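Tenetti Bench Cell — Setup and Care

The Tenetti is a small pick-and-place cell for teaching labs and light test work. It ships as a perforated metal table, a mounting plate for the arm, a work board and a set of plastic shape blocks. The arm is ordered separately. Jurkerard supplies the plates drilled to suit.

Bolt the arm plate down first, using all four corners, then lay the board in front of it and fasten the front corners to the table. Run the bolts in by hand before you use a wrench. The threads in the table are easy to cross and slow to repair.
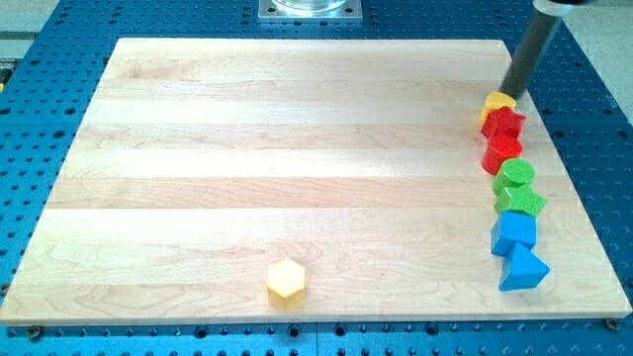 Teach the board height with the arm at low speed. Touch off at three points well away from each other and save the result as a new work plane. Repeat this whenever the board has been lifted — even if it went back on the same holes.

Wipe the board with a dry cloth. Solvent dulls the finish and leaves patches that some vision systems read as parts. Check the bolts every Monday, and check the arm plate after 2,000 cycles or any collision.

Worn blocks can be replaced one at a time. Quote part 304 for the board and part 17 for the block set. The bolts come in bags of 10.

Spares ship from our Moges warehouse. For drawings or a plate pattern that isn't listed, write to Laimutė Luik in technical sales. Repairs are handled by Ibsa Beyene.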